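Open day talk — notes, Endlow visit (Hugo Gaillard)

Slide 1. Say hello, thank Vidal for the lift. Keep it short!!
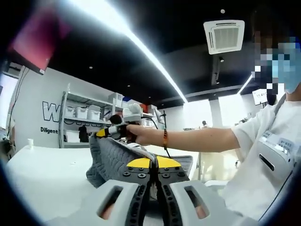 Slide 2. Why cloth is hard
- grey quilted fabric, gripper jaws pinching a fold. Second gripper comes in over the top, held by hand
- cup stays where it is every time. cloth never does
- ask room: who folds a fitted sheet properly? wait for hands

Slide 3. What we were shown
- 11 stations, we got round most of them
- the Fonton demo, 13 minutes, overran
- visitors allowed a go. I was slow — admit this
- 2,000 folds is their target before teh summer. Check with Plistadus if I can say that out loud

Slide 4. Questions I wrote down
- wet cloth? no clear answer
- who mends the grippers
- price, they woudn't say

Leave 5 mins. Handouts by the door, 50 printed.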